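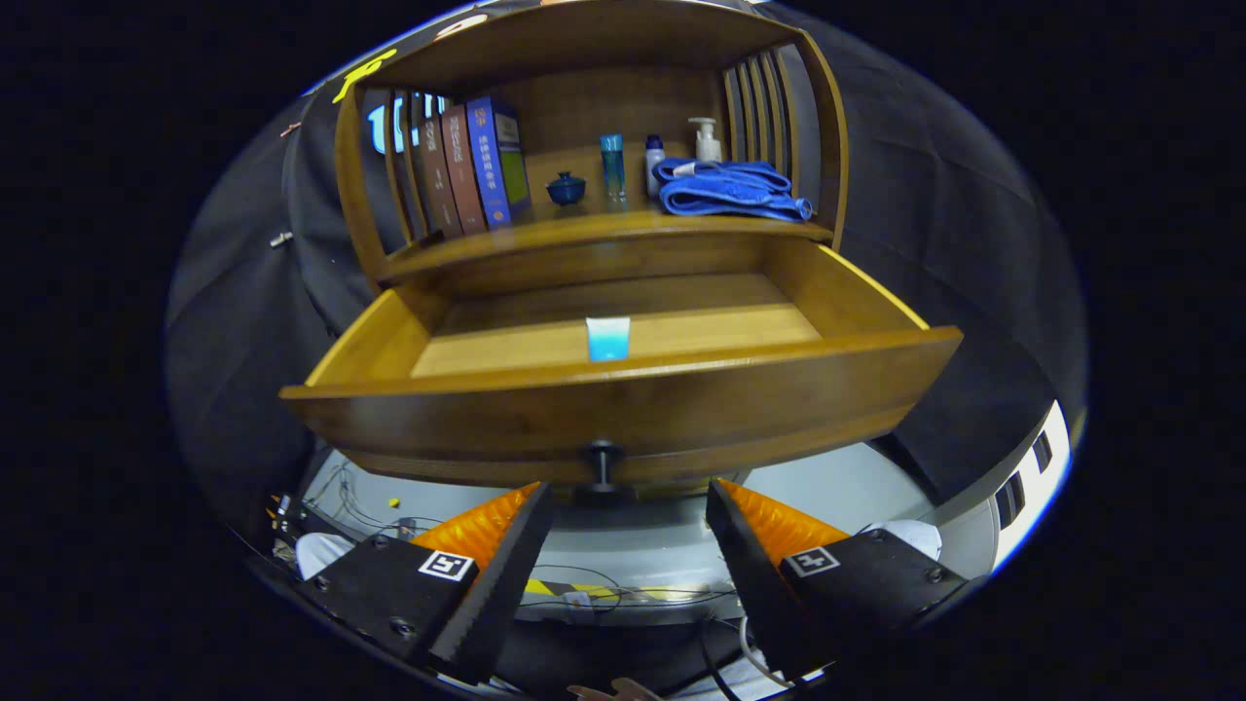

Benedeck is a record of how small household things are stored in open-front cabinets, the kind with a shelf on top and a drawer underneath. It covers bedside cabinets, hall stands and low bathroom units, and it was put together for people who sort, label or study ordinary storage. Each entry notes what is on the shelf, what is in the drawer and what has been put on top of something else. The shelf usually carries the load. A typical entry has books standing upright at the left, then a lidded jar and some bottles, then a folded towel at the right, while the drawer under it holds a single small cup. An entry like this gets the shelf label `mixed` and the drawer label `single`.

Print this page | E-mail this page

August
By Siham Rawashdeh

Filed under: Data notes, Home storage

# Benedeck

## Contents

The current release has 3,284 entries from 102 cabinets. Cabinets were arranged in 17 layouts, and each layout was repeated with different objects. Entries are grouped by cabinet and then by layout.

- `entries.csv`: one row per entry
- `objects.csv`: one row per object, linked by `entry_id`
- `layouts.md`: written notes on each layout
- `changes.txt`: corrections since the first release

## Fields

`cabinet_type` is one of `bedside`, `hall` or `bathroom`. Cabinets that could pass for two types were given the type written on the intake sheet.

`shelf_state` is `empty`, `single`, `same` or `mixed`. Use `same` when everything on the shelf belongs to one class, for example all books.

`drawer_state` takes the same values, plus `closed`. A drawer open by less than a hand's width is recorded as `closed` unless its contents are plain to see.

`object_class` comes from a short list: book, jar, bottle, pump bottle, cup, cloth, box, tray, other. Towels, napkins and washcloths are all `cloth`. A pump bottle is kept apart from other bottles, as the two were confused too often in the early sheets.

`fold` applies to cloth only. Values are `flat`, `rolled` and `loose`. A towel that was folded once and then slumped is `loose`.

`hidden` is `yes` if another object covers any part of this one. A bottle behind a towel is `yes` even when its top can be read easily.

## Labeling rules

Work from left to right along the shelf, then do the drawer. Books get one row each. Record the color of the spine and the script of the title, but do not type out the title. If a spine is too dark to read, enter `unknown` and move on.

Glass, ceramic and plastic go in the `material` column only when the labeler is sure. Leave it blank otherwise. Blank cells make up roughly 4 percent of that column.

## Known problems

Bathroom units are underrepresented. The Erkby set was labeled before `hidden` was added, and its values were filled in later by Georges Semaan from the original sheets. Leaning books were first marked `other` in the Ong set. Most have been corrected, but check `changes.txt` before using those rows.

Nothing in the files says how full a bottle or jar was.

## Corrections

Send the `entry_id`, the field and the value you think is right. Please put one correction on each line. Siham Rawashdeh handles the object rows and Georges Semaan handles the layouts.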